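The Reinvention Will Be Streamed

By Khanyisile Kekana

Every pop singer of a certain age gets one Serious Album, and the rules for it are fairly strict. The hair gets shorter. The producer gets older. There is a period of silence on social media, announced on social media. Then comes the record, usually named after a place the singer's grandmother once lived, and the rest of us are invited to say that she has finally shown us who she is.

Doina Ristić has now made hers. It's called Petorholm, it runs to 14 songs, and if you've been anywhere near a music site since March you have read that it's brave. I have counted that word in more reviews than I'd like. I've played the album a good deal more than I needed to for this piece, and I'm still waiting to hear what the risk was.
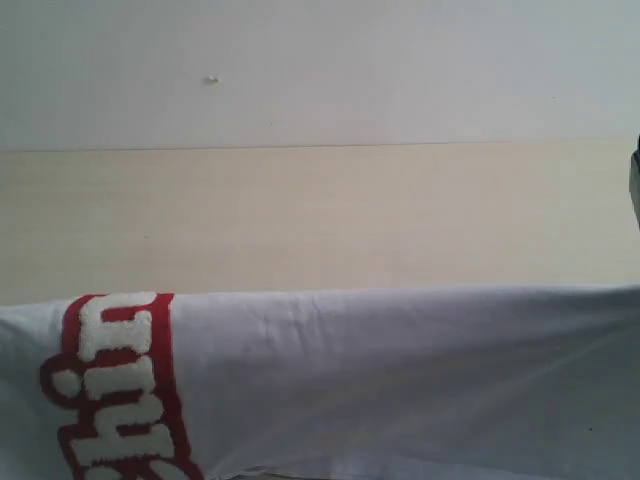

Let me be fair to her first. Ristić can sing, and she could sing back when she was putting out two-minute dance tracks with Vendel and pretending she couldn't. "Plarkley" is a lovely song. It has a piano, a bad-tempered cello and a last verse where she drops nearly to speaking, and if the whole record were that good I'd be writing a different article. There's also a stretch in the middle where the drums go missing for three songs in a row and you start checking whether your headphones still work.

What bothers me is the story that came wrapped around it. The official line is that Ristić walked away from the machine. She fired the co-writers, rented a house with no internet and wrote the album alone. Then you read the credits. "Palumbo," the song she has described on stage as a page torn from her diary, lists five writers. It's quite a crowded diary.

I don't care how many people it takes to write a song. Some of the best singles ever made were put together by a room full of strangers on a deadline. But if the sales pitch is solitude, I think listeners are allowed to ask who else was in the house.

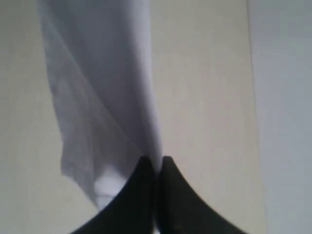
The same goes for the "secret" shows this spring. The first was supposed to be for 100 fans chosen by lottery, no phones, no press. I was there, so that's the press part dealt with. Between songs Ristić told us she used to be scared of quiet rooms. It was a nice moment, and I believed it. I believed it a little less at the second show, where she told us again, with the same pause before "quiet."

Then there's the vinyl: a signed edition of 1000 copies, each with a handwritten lyric sheet. When I asked her label whether Ristić had written out all of them herself, I got a friendly email saying that she had been "closely involved with the handwriting." I've read that sentence many times. My own copy is number 568 and the lyric on it has a spelling mistake, so maybe that's the real her.

Her fans will say I'm missing the point, and several already have. They hear somebody growing up in public, and they don't mind if the growing up comes with a marketing plan – what doesn't? I get that. I also remember the album before this one, which was sold as the honest one too, and the interviews in which she explained that everything earlier had been a mask.

She plays the big rooms in the fall, with a full band and, according to the posters, a choir. I'll go. I want to hear "Plarkley" again, and I'd like to see if she still mentions the quiet.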